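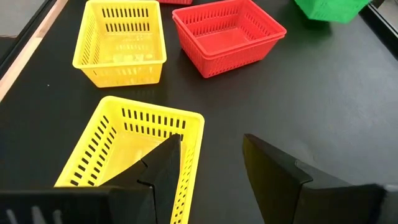
The design fair in Tredville takes place every October in the old bus depot, and this year I went for the first time, together with my colleague Mali Jenkins. We arrived at half past nine and the queue was already long, but it moved well. The hall has 132 stands, and the map they give you at the door is printed so small that Mali had to read it for me. I had decided before to look only at colour and at things for the home, otherwise one gets lost. Plain objects held my attention the longest, like plastic baskets in yellow, red and green on a black table, where the dark surface makes the yellow very strong. I wrote in my notebook: try a black background for the spring catalogue.

The biggest stand belonged to Frei, who showed posters in pairs, each pair with the same message drawn by two illustrators. Visitors could put a sticker under the one they preferred. I liked the idea more than the posters — many of them had too much text.

At eleven there was a talk by Efa Pumphrey about lettering on shop signs in Grustadville. She has photographed 407 of them and showed us perhaps a quarter. The talk should be 20 minutes and became almost an hour, but I did not hear any complaint. The part on painted numbers over doors was the best for me.

After lunch (soup, good bread, expensive coffee) we visited the Grirkeck workshop upstairs, where you can print a small card by hand. There are only seven places at the table, so put your name on the list when you arrive. My card came out crooked and I have kept it.

The depot is ten minutes on foot from the station. Bags bigger than a rucksack must stay in the cloakroom, and they accept only coins there.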